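Tibor Halász
Short thread on carton sizing for small parcel shippers. Notes from November, when I re-measured our outbound stock.

2/ Most carriers bill the greater of actual and dimensional weight. Volume over divisor. Each side is rounded up first, so 60.2 cm is billed as 61.

3/ We logged 869 parcels through Grernance. Dimensional weight won on most of them. Void fill was the main cause, followed by bulging lids.

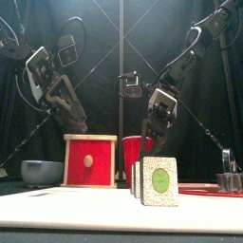
Red box on the table.

4/ Measure after taping, at the widest point. A bulge of 3 mm is enough to push a side into the next centimeter.

5/ We cut the range to two carton depths and had Lengyel score the taller one so it folds down. Brotico's rate table needed no changes.

6/ Open question: does anyone have crush data for scored single-wall after humid storage? Replies or DM.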